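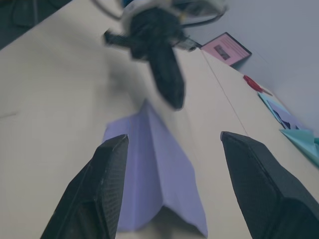 Kuhlmann Trosar 131 is an uncoated colored paper for hand folding, die cutting and general craft use. It is sold in flat sheets, long grain, and carries color through the full thickness, so a crease does not show a white line. The lavender shade is a light purple; folded into a paper airplane and set on a white tabletop it still reads clearly as a color, which the older Ranach lilac did not always do under shop lighting. Shade can vary slightly between making runs. Order enough for one job at one time.

Print this page | E-mail this page

Pack sizes
Trosar 131 is supplied in wrapped packs of 400 sheets or cartons of 700. Packs are not split. The grain direction is printed on the wrapper label.

Folding
Make the first crease parallel to the grain where the pattern allows. Cross-grain creases should be scored before folding. Use a bone folder with light pressure; a metal edge will polish the surface and leave a shiny track. The sheet accepts up to 4 folds at one point before the layers begin to creep.

Adhesives and ink
Glue stick and double-sided tape are suitable. White glue should be applied thinly and pressed under a board until set. Laser toner holds well. Inkjet printing is possible, but solid areas will spread.
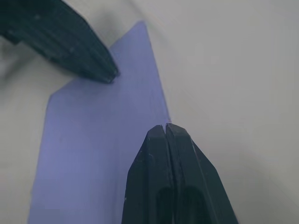

Storage
Keep packs flat, closed and out of direct sun. Paper brought in from a cold store should rest overnight in its wrapper. The lighter shades fade first. Presance stocks lavender year round; other shades are made to order.

Shared 4 times | 3 comments

Griet Van Loon
Does the carton come long grain too, or only the packs?

Koen De Bruijn
Both are long grain. Check the label, ours had it on the short side.

Amber Vanhove
Tape fine, glue stick lifted at the corners after a week. Went back to white glue.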